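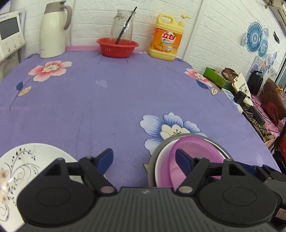
Denport to Open Shared Kitchen at Rennie Street Hall in November

The City of Denport will open a shared community kitchen at the Rennie Street Hall in November, the Office of Neighborhood Services announced. The kitchen will be available to residents, tenant groups and small food businesses that do not have access to a licensed cooking space.

The hall was closed for repairs to its roof and wiring. Work on the kitchen included new sinks, two gas ranges, a walk-in cooler and a separate area for washing dishes. The adjoining dining room can seat 125 people and may be reserved together with the kitchen or on its own.

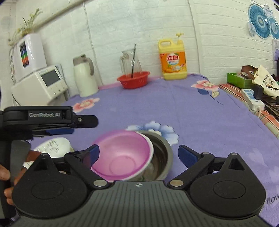

Residents of Denport may reserve the kitchen for up to 2 hours at no charge each month. Additional time will be billed at the standard hall rate. Groups using the dining room will be asked to leave a deposit of $300, to be returned after the room has been inspected.

Ayodele Iyamu, director of Neighborhood Services, said the city received 379 responses to a survey on the future use of the building. "A place to cook and eat together was the most frequent request," Iyamu said. "Many families told us their apartments are too small for a holiday meal or a memorial gathering."

Pots, baking pans and serving dishes will be kept at the hall for general use. Users must bring their own food, dish towels and storage containers. Open flames other than the ranges are not permitted, and the kitchen must be vacated by 10 p.m.

Food businesses must show a current county permit before their first reservation. Applications are available at the hall office and at the Denport Public Library. Questions about access for wheelchair users should be directed to the hall office.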